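# Endumの丸テーブル「Fostine」を6か月使った感想

丸いテーブルを買う人間は、たいてい自分の生活を少し買いかぶっている。朝は果物を切り、昼は手紙を書き、夜は誰かと小さなグラスで何か飲む。そういう暮らしが家具についてくると思っている。私もそう思って買った。ついてきたのは六角レンチと、四か国語で書かれた転倒注意の紙だった。

買ったのはEndumのFostine、直径70センチ、色はライムグリーン。候補はもうひとつあって、Starkvilleの四角い折りたたみ式だった。値段も機能もあちらが上で、収納時の厚みに至っては比べるのも気の毒なくらいだったが、色が「グレージュ」しかなかった。うちには曖昧な色のものがすでに多すぎる。

## 組み立て

説明書には「2人で作業してください」とあり、腕組みをした笑顔の人物が2人描かれている。ひとりでやると決めた場合は、脚を一本ずつ仮留めにして、最後に全部を締めるといい。最初の一本を親の仇のように締めると、残りの穴が合わなくなる。私は合わなくなり、全部ゆるめて最初からやった。ネジは予備が一本入っている。こういう会社は信用できる。

脚の先にはフェルトを貼る仕様で、そのフェルトは付属していない。信用は少し目減りした。

## 色について

通販サイトの写真では若草のような色に見えた。届いたものは晴れた昼だともっと元気がいい。曇りの日はおとなしく、夜の電球の下では少し黄色に寄る。つまり一日のうちに何度か、別のテーブルが家にいるような気分になる。部屋になじむかと聞かれれば、なじまない。テーブルのほうは一歩も引かないので、折れるのは部屋の側である。うちではまずカーテンが折れた。

花とは相性がいい。淡いピンクやクリーム色の花を置くと、天板の緑が葉の続きのような顔をする。反対に、赤いマグカップを置いたときは十二月の商店街になった。

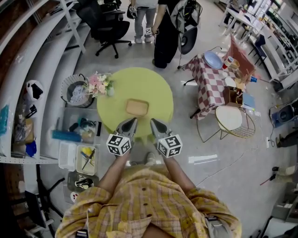
*Fostineの天板に小ぶりのトレイ。奥に花。*

## 丸いということ

丸テーブルの長所として「角がない」とよく書かれている。たしかに腰をぶつけても痛みに角がない。困るのは物の置き場所だ。四角い机なら、端に沿って本を積むだけで片づいたふりができる。丸い天板に四角い本を置くと、どう置いてもずれて見え、こちらの性格の問題のような気がしてくる。

壁につけても隙間が残る。そこへペンが落ち、レシートが落ち、いちどは体温計が落ちた。私は壁から離して置くことで解決したが、そのぶん部屋は狭くなった。購入を考えている人は、直径に加えて、ぐるりと歩く幅も測っておいてほしい。

盆を一枚置くと様子が変わる。縁のある小さな四角いものを真ん中に据えて、鍵や眼鏡はその中だけ、と決めてしまう。すると周りの緑が急に「余白」に見えてくる。余白というのはありがたい言葉で、さっきまではただの空いた場所だった。Seixasの木製の盆も検討したのだが、テーブルの半額に近い値段を見て静かにページを閉じた。手持ちの盆で十分に用は足りる。

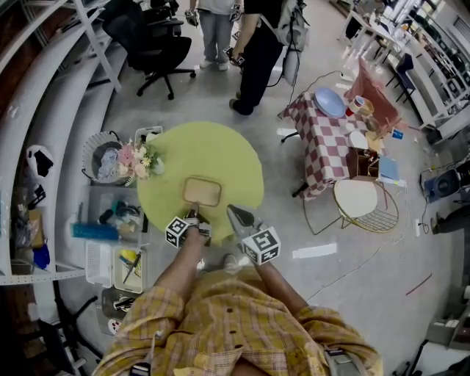 食事に使う場合の話もしておく。ひとりなら広い。2人で皿が一枚ずつと汁椀まではいける。そこに大皿を出すと、調味料が窓辺へ疎開することになる。鍋はやめたほうがいい。一度やったが、取り皿を膝に乗せて食べる鍋には、避難訓練のような連帯感があった。

仕事机としてはどうか。ノートパソコンを置いて打っていると、肘が行き場をなくす。天板の縁が手前でふくらみ、左右では逃げていくので、腕を乗せたい場所にちょうど天板がない。メールを一通書くくらいなら問題ない。長い文章には向かず、この文章も途中から台所で書いている。

## 傷と汚れ

コーヒーの輪じみは、その日のうちなら水拭きで消えた。ひと晩放っておいたものは中性洗剤が必要だった。油性ペンは消えない。端のほうに短い線が一本残っていて、いまは花の位置を工夫してしのいでいる。客が花をほめながら花瓶を動かそうとすると、私はとても早口になる。

揺れは最初の2か月はまったくなく、そのあと少し出た。ネジを締め直したら止まった。季節ごとに締めるものだと思っておけば腹も立たない。紙を折って脚の下に挟むという古来の方法も試したが、床のほうが傾いていることが判明しただけだった。これはEndumの責任ではない。

## 買うべきか

広い作業台が欲しい人、壁にぴったりつけたい人、家の色を三色以内に収めている人にはすすめない。お茶を飲む場所と物をちょっと置く場所があればよくて、部屋に一か所くらい声の大きいものがあってもかまわないという人なら、楽しく使えると思う。

私の評価は五つ星のうち四つ。減らした一つは、肘の分とフェルトの分で折半とする。果物はまだ一度も切っていない。

追記：フェルトはホームセンターの丸いもので合った。貼る前に脚の裏のほこりを拭くこと。拭かずに貼った一枚は、翌週に冷蔵庫の下から出てきた。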